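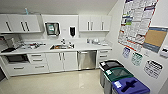

Panach Workshop Club, Second-Year Robotics Projects
Judau: a clearing-up robot, built on evenings and leftovers
Project report by Gunārs Uibo

I wanted to build something that could go into a kitchen it had never been introduced to, find a cup and put it somewhere sensible. That was the whole proposal, more or less, and my supervisor wrote "ambitious" next to it in pencil. By October I had a base that rolled, an arm that mostly went where I asked and a gripper that dropped things. This report is mainly about the gripper, with some bits about cameras and where to drive.

The kitchen end is harder than I'd expected. White cupboards, white counter, white wall, and a shiny floor that throws all of it back at you! My first go at finding the counter edge used plain brightness and it was hopeless. I swapped to looking for the handles, which are dark on the upper cupboards and easy to pick out, and worked down from there. The bin lids helped as well (black, green and blue, bless them), so I ended up using those as a landmark for the right-hand side of the kitchen.

The other half of the job is the sitting area, which has furniture at every height you can think of. Low bench, higher sofa, yellow tables on thin legs, chairs tucked in behind. Thin legs are miserable for a depth camera. Judau would see the tabletop and be quite happy to drive under it, so I gave every table a solid pretend box down to the floor and let the planner go round that. It's crude and it makes the robot take the long way, but I stopped having to lunge for the stop button. Small things lying on the floorboards are still a problem, and I've put them under further work. 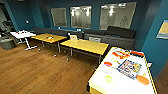 The gripper

I went through three designs. The first closed with a rubber band and I won't say any more about it. The second used a servo with no give in it at all, so it either missed the cup or squeezed it like a lemon. The third, the one on the arm now, has a coiled spring in the opening at the bottom of the housing, and the finger can push back a bit before the motor notices. The spring came out of a Sustico assortment box I found on the shared shelf, and I tried 9 of them before I had one I liked.

I ran 125 grasps on the bench with the same mug, turned a little each time. The old gripper had failed on 41 of them. The spring version brought that down to 2, both with the handle pointing straight at the finger. I was so pleased I rang my mum.

Things I'd change: the screw heads on the front plate are sunk into pockets, lovely to look at, but my hex key only just reaches. And the blue wire runs right across the front. I want it inside the housing before it snags on something.

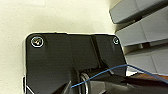 Working at the sink

A sink is a nasty place for a wrist camera. Brushed steel, dishes lying at odd angles, a tap in the way. I leave the choosing to the head camera, which picks one cup and ignores the plates completely, and the wrist camera only takes over for the last stretch. The Bae board does the cup finding. It's slow, so the arm waits for it, and you get this long thoughtful pause over the basin before anything moves.

A cup on its side needs a different approach from one standing up, with the finger going in at the rim. I haven't got that reliable enough to put a number on yet.
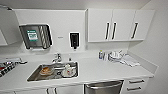 Saulius Dambrauskienė read my draft and wrote back that the bench test flatters the gripper: one mug, one table, nothing next to it. Do it again with three different cups crowded together, the note went on, and put the failures in a table even if they're ugly. Fair enough. I've booked the bench again, and I've asked round the workshop for spare cups. Anything chipped will do, just leave it on my shelf with the lid of the Sustico box.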